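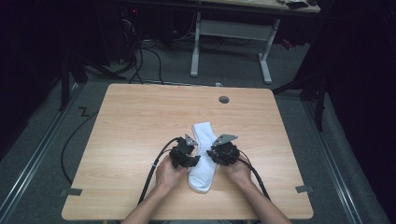
Does a receiver's yardage count if the play ends in a fumble?

Posted by Kristaps Vaher

I keep the stats for our amateur league (American football, nine-man, small crowds, large opinions). We play in Borkberg on a field that slopes, which matters to everyone except the rulebook.

Last September our best wideout caught a pass at our own 30, ran to the opponent's 35, and had the ball punched out. It rolled forward to the 22, where our left guard fell on it. The guard has been telling people ever since that he has 13 receiving yards. The wideout says all 48 are his. The quarterback, who hasn't bought a round since the spring, wants all 48 too, and says he doesn't care what the other two do.

I wouldn't bother anyone with this, but the wideout finished his Borkberg career with 1367 yards by my book, and the club record is held by a man who still comes to games and stands behind me. Thirteen yards either way decides whether there's a ceremony. I have looked in the rulebook, which tells me at length how to spot the ball and nothing about who gets the credit. The spreadsheet I inherited has a column called "other" with 1000 yards in it and no explanation.

So who gets what? And does the quarterback's number have to match the receiver's? I always assumed it did, and I would like to stop assuming things before the playoffs.

Charalambos Karagiannis

I kept stats for Drukotport for a good while, and this came up more often than you'd think, mostly because we fumbled a lot.

The rule isn't in the playing rules. It's in the scoring guidance that statisticians use, usually a separate document or a chapter at the back, and leagues differ a bit, so check whether yours has adopted one. The way I was taught it, the receiver gets yardage to the spot where he lost control. Your wideout caught it, carried it to the 35, and lost it there. From the 30 to the opponent's 35 is 35 yards. That's his, and it's also the passing yardage.

The roll from the 35 to the 22 gets no receiving credit. It wasn't caught, it wasn't carried, it was just a ball going downhill. We put it down as fumble yardage for the team and left it off everyone's individual line. Your left guard gets a fumble recovery, own team, and zero return yards if he fell on it where it stopped. If he had picked it up and run, the distance from the pickup would be his as a fumble return. Still not receiving.

So passing and receiving match on this play, 35 and 35. They normally match for the team over a whole season as well. If yours don't, look for a play where somebody lateraled after the catch. People enter the second runner's yards and forget to give them to the passer.

One more thing. Make sure about the spot where the ball came out. Ours was generally wherever the loudest person on the sideline had been standing. If you have video, go by that, and if you don't, use the play sheet written at the time. Don't reopen it on anyone's memory, especially a guard's.

Vangelis Kalogeropoulos

all yards count. the team got to the 22 so its 48. in my day we didnt have "fumble yardage" we had guys who held on to the ball. my cousin had 3226 yards for Alexiou and I promise you not one person checked where he dropped it

Kosmas Balaskas

Charalambos has it right and I would follow him on the split. Two small additions.

First, the "other" column. I took over a sheet like that and it was a mix of things: penalty yards, a few kick returns, and those same forward fumbles that an earlier scorer didn't know where to put. If your old play sheets survive, pick one season and rebuild it by hand. It takes a weekend and you'll come out of it disliking several former teammates. If the sheets are gone, leave the column alone, put a note next to it, and don't hand the yards out to living people.

Second, the record. Before you correct this one play, ask how the old record was kept. If the man behind you was credited with every forward bounce - and in those years he may well have been - then you're comparing two different things. Our club ended up printing both totals with a line of small type between them. There was a ceremony anyway. It lasted 4 minutes and the microphone didn't work.

As for the guard, give him his recovery in bold. Mine was happy with that until he found out the center had two.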